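Leave the side door open

I have been going to churches on holiday for most of my adult life, which is an odd habit for someone who only goes at Christmas and for the occasional funeral when at home. My husband puts up with it. He sits outside with a coffee while I push at heavy doors, and over the years he has become a fair judge, from across the street, of whether I'm going to be out again in ten seconds or an hour.

More and more often it is ten seconds. The door is locked, there's a laminated notice with service times, and that's the end of it. I want to argue, as kindly as I can, that we have become far too quick to lock them.

My own town, Melton, has a stone church with a square tower and a very plain inside, whitewashed, with one good window on the south wall. It isn't famous. You wouldn't drive any great distance for it. But for 32 years it was open every day from nine until dusk, and people wandered in with their shopping, or with a pram, or because it was 39 degrees outside and the walls are thick. I used to stop in on my way home from the library, and I don't think I ever had the place entirely to myself. Then came a run of small thefts (a pair of candlesticks, the money box twice) and the insurer's letter, and now it opens on request.

On request sounds generous until you try it. You ring a number, you leave a message, you wait. It asks a visitor to have a reason, and most of us don't have one. I couldn't have told anybody why I wanted to sit in the fourth pew for a quarter of an hour. I'd have felt a fool ringing up about it.

Embla Kristiansen, who taught me what little I know about old buildings, used to say that a church with its door shut starts to smell of it within a season. She meant it literally. Damp gets into the hymn books, the hinges stiffen, and a slipped roof tile goes unnoticed until there's a stain the size of a tablecloth. A building with people drifting through it has a hundred pairs of eyes looking after it for free, and I suspect that's worth more than the candlesticks were.

I do understand the other side. I've been on enough rosters to know how a small congregation runs, with the same 11 people doing the flowers, the gutters, the readings and the washing up, and I wouldn't dream of telling them to stand guard all day as well. Lock up the silver, by all means. Put the good brass away and leave out the ugly brass. What I'm asking for is the side door on the latch, a light on a timer, and somewhere to sit. 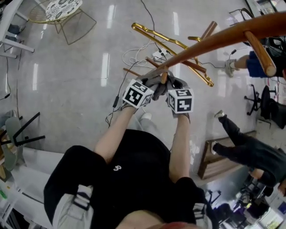

What they did at Didska

Last May we stayed for a week near a village called Didska, where the chapel holds perhaps 30 if everyone is friendly. The people there had been through the same worries and come to a different answer. Everything of value had gone to the museum in the next town, with a photograph left in its place, and the door simply stood open from breakfast on. There was a visitors' book, a jug of water and a shelf of paperbacks.

I went in every morning that week. Some days there was a farmer asleep near the back, boots off, and once a schoolgirl practising the recorder, badly and with great feeling — she stopped when I came in, and I had to ask her to go on. I've thought of that recorder more often than I have of several cathedrals.

It would be easy to say that a village can manage what a town can't, and there may be something in that. But Melton isn't a big place, and our thieves, such as they are, would surely lose interest in a room with nothing in it but pews and a view of the south window. I've put this in a letter to the parish, a rather longer one than I intended, and I've offered to do the unlocking myself three mornings a week. I'm up at six anyway.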